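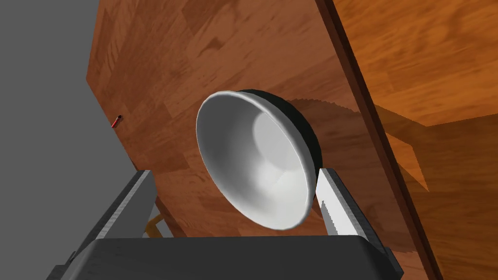 Über uns

Dreltelmont richtet Greiferzellen ein und hält sie am Laufen. Wir verkaufen keine Roboter, und Hochglanzvideos haben wir auch keine. Wer wissen will, ob sich eine Automatisierung rechnet, bekommt bei uns ziemlich oft ein Nein zu hören.

Angefangen haben Ching-wen Chiu und Cathal Moynihan mit Reparaturen bei Kunden, denen jemand eine »schlüsselfertige« Zelle verkauft hatte. Inzwischen sind wir zu zwölft. An dem Wort stören wir uns noch immer.

Wie wir eine Zelle einrichten

Am Beispiel der Zelle Bernarby, die bei uns Schalen greift: Zuerst kommt alles in die Simulation, also Tisch, Schale, Greifer und die Kamerasicht am Handgelenk. Dort fahren wir den Greifer mit offenen Fingern an und prüfen, ob links und rechts der Schale genug Luft bleibt. Was dabei herauskommt, glauben wir erst einmal nicht. Simulierte Schatten haben gezackte Ränder, simuliertes Holz ist immer gleich glatt, und eine glänzende Schale rutscht in der Rechnung anders weg als auf dem Tisch.

Danach wird am echten Gerät nachgemessen. Der Nullpunkt der Finger wird neu gesetzt, die Schließkraft in drei Stufen getestet, die Kamera neu kalibriert. Das dauert in der Regel vier Tage. Angebote, in denen dafür ein Nachmittag steht, kennen wir – meistens lesen wir sie, wenn wir zur Reparatur gerufen werden.

Wartung

Fingerbeläge nutzen sich ab, Kabel scheuern durch, und nach jedem Softwarestand gehört die Kalibrierung kontrolliert. Unser Prüfprotokoll Dillow ist zwei Seiten lang und wird von Hand ausgefüllt. Eine vorausschauende Wartung per App haben wir im Oktober getestet und wieder abgeschaltet. Sie meldete viel, leider selten den Belag, der wirklich fällig war.

Anfragen zu bestehenden Zellen bitte mit Störungsliste und letztem Kalibrierprotokoll schicken. Gibt es keines, schreiben Sie das einfach dazu.

Kontakt | © Dreltelmont | Nach oben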